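Workshop Tips: Picking Up Thin, Flat Parts With a Two-Finger Gripper

Posted by Odair Xavier, Sun 14 June
Filed under: Bench automation, Grasping, Simulation

These notes come from the grasp tests we ran on the Jarirgate bench through May. The question was narrow: when a part is long, flat and slightly tapered, where should a two-finger gripper take hold of it, and can the answer be worked out in simulation before anyone cuts a fixture? The tips below assume a wrist camera, a parallel or linkage gripper, and a flat work surface.

Choose the grip point by width, then by balance

The usual advice is to grip at the center of mass. For a short block this works. For a tapered strip it often puts the fingers on a section close to their full opening, and a small error in approach angle then lands a fingertip on top of the part. In our runs the narrow end was easier to take hold of and harder to carry. We gave up some balance to get clearance on both sides and kept the travel low. If the part has to be lifted free of the table, move the grip toward the center as far as the opening allows.

Leave 5 mm of clearance per side on approach. Less than that and the calibration error of the camera uses up the margin.
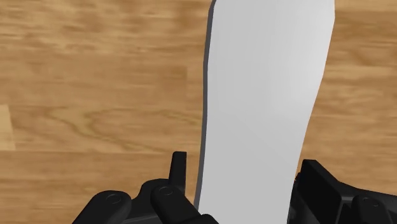
Our simulated trials were set up by Emerson Peixoto, who kept the scenes plain: one part, one surface, one gripper. The surface is given a wood grain on purpose. A policy trained over flat gray tends to treat any strong line as a part edge, and it fails the first time it meets a real bench. With planks, the pale strip has to be told apart from seams and knots that also make long dark lines, and the narrow gray band down its left side is the only strong cue to its thickness. We first filtered that band out as shadow. Leaving it in gave a better height estimate, and the fingers stopped closing above the part.

Number of trials

The full set was 2,403 simulated grasps, split across 16 part shapes. Results for a single shape settled well before its share was used up, so a smaller shop can do with less. Vary the pose of the part first, the surface second and the lighting last. Varying all of them from the start makes failures hard to sort.

Closing the fingers

Close slowly until the first contact, stop, then close again. A linkage finger moves along an arc, so the tip changes height as it closes. On a thick part this does no harm. On a thin one it can lift the near edge and tip the part over. Measure the height change at the opening you plan to use and correct for it in the approach. The Sellska controller lets you enter this as a table. On the Dodance it has to be written into the motion program.

Do not raise the grip force to cure slipping until you have checked finger alignment. Most of our slips – and all of the ones on painted parts – came from one finger arriving early and turning the strip.

Moving to the real bench

Wipe the table. Sawdust under a flat part changes its height enough to matter. Clamp a straight scrap at the back of the work area as a reference and re-check the camera against it at the start of each session.

We ran 23 real parts after the simulated set. Parts with a matte finish behaved much as predicted. Gloss finishes did not, and the edge cue was lost under the overhead lamp. A diffuser over the lamp brought most of it back. We have not tested clear plastic.

Keeping records

Log the commanded opening, the measured opening after closing, and the part width at the grip point. The difference between the last two is the most useful figure in the file. Save the wrist view at the moment of contact as well. We used the Yin logger for this and set it to drop everything else, after filling a disk in the first week.

Scripts and the part outlines are in the shared folder. The tapered shapes are numbered from the narrow end.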